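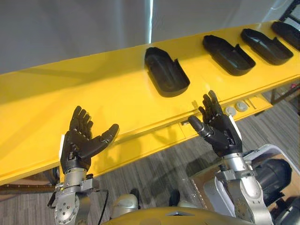 Shoe last

A shoe last is a solid form, shaped something like a human foot, around which a shoe is built. It decides how the finished shoe fits, how high the toe sits, how the heel is held and much of what the eye takes for style. Few tools in any trade have so much say over the final product while staying so completely out of sight!

Shape

A last is a wonderfully odd object. It has no toes, its top edge is sharper than any real foot, and its sole curves in several directions at once. The bottom must match the heel height, so a last made for a flat shoe can't be used for a high one. Until the 1800s many shoes were made on straight lasts, with no difference between left and right, and wearers broke them in as best they could.

Materials

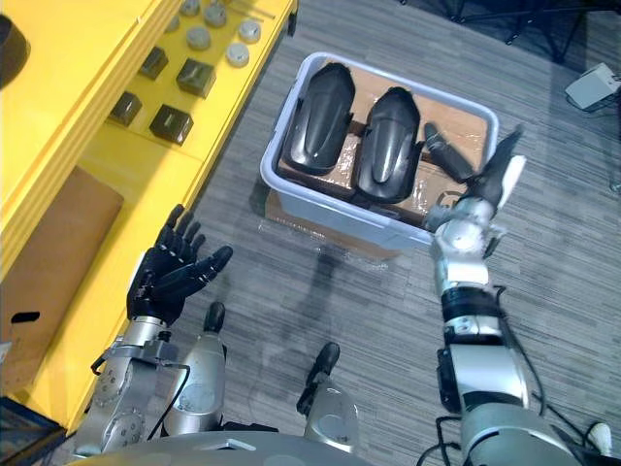 Beech, maple and hornbeam were long the favorites, all of them hard, close-grained and able to take thousands of tack holes. Blocks were dried slowly, sometimes for years, then roughed out with a long hinged knife and finished with rasps. Most factories now use plastic, which keeps its size in damp weather and can be ground up and molded again.

The Gosard workshops

The town of Gosard built its whole economy on lasts. Its largest maker, Vostano, employed 192 people at its peak and offered 706 patterns in its main catalog, from narrow dancing pumps to huge logging boots. A smaller rival, Baláž, cut lasts to order for single customers.

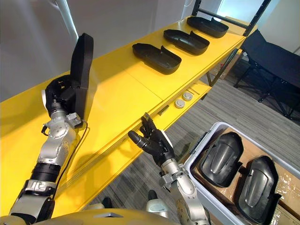 Both firms kept a pair of every pattern they sold, and 1,893 of these survive in the town museum. Around 1900-style button boots hang beside ski boots and children's sandals, and the sheer range of toe shapes is a delight.

Fit and sizing

Length is only the start. Makers also measure around the ball, the waist and the instep, and two lasts of the same size can feel like different worlds to the wearer. Whether old patterns suit modern feet is still argued over.
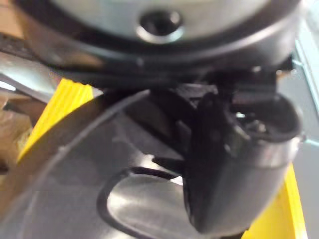 Otakar Brabec has written that they do, provided the ball is widened slightly, and that the heel shapes of the Gosard patterns remain better than most of what is sold today. His study compares 600 of the museum's lasts and includes tracings of each one.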